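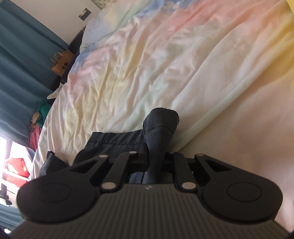
Kenen Bed Laundry Notes – README

Version of 6/24/23. Maintained by Hòa Vũ. Label review by Krum Dimitrov.

What is in it

1,356 pictures of clothes being sorted on beds, with one text file of labels. Most of the clothes are dark. Socks, trousers, shorts, the odd T-shirt. The beds are made or half made, and the duvets are rarely flat, so expect a lot of pale rumpled cloth behind a lot of dark rumpled cloth.

The first release said the set "covers household laundry". I took that line out. It covers bedrooms at two addresses, Derness and Ochoa, and the people living there seem to own very few bright clothes. If you need towels, bed linen or anything on a hanger, look somewhere else.

Labels

One row per garment: picture number, garment type, color, confidence. Confidence is "sure" or "guess". Please don't drop the guesses. 479 rows carry one, and they are the rows I trust most, since whoever filled them in at least stopped to think.

Socks are the easy case when the ribbing shows and there is a toe to go by. When only a folded bit of black knit sticks up out of a pile, the label is "sock-like". We used to write "sock" for those. Krum went back over a batch and found 17 cuffs and sleeve ends among them, so I no longer believe anyone who says they can tell from a fold.

Shorts and trousers share one label, "legwear", unless the leg can be followed to its hem. A gathered waistband proves nothing.
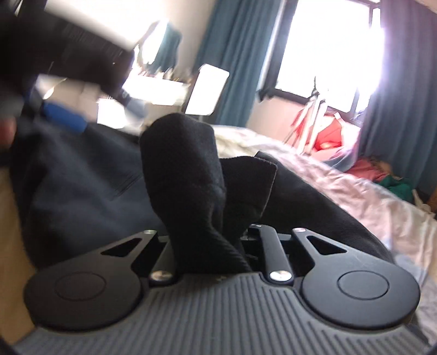
Color is worse. Black, charcoal and navy-gray swap places depending on the lamp, and the same pair of trousers can turn up under all three names. I merged them into "dark" in the main column and kept the original word in the last column for anyone who wants to argue.

Pairs

There is a pairs file. I would not use it. It lists 193 matched pairs of socks, and the matching was done by eye, mostly on black ribbed socks that look like every other black ribbed sock. The Skadeo sorting guide calls this "good enough for home use" – fine for a drawer, less fine for a label.

Known problems

Fast movement blurs the larger garments, trousers most of all. Folds get labeled as separate items.
Stitched edges are sometimes taken for hems when they could be pocket flaps or plies.
Frayed toes are not marked as damage. They probably should be.

Planned for September

A second pass on "legwear", and lighter clothes if we can get them. Send corrections to Hòa with the picture number and the row, one per line.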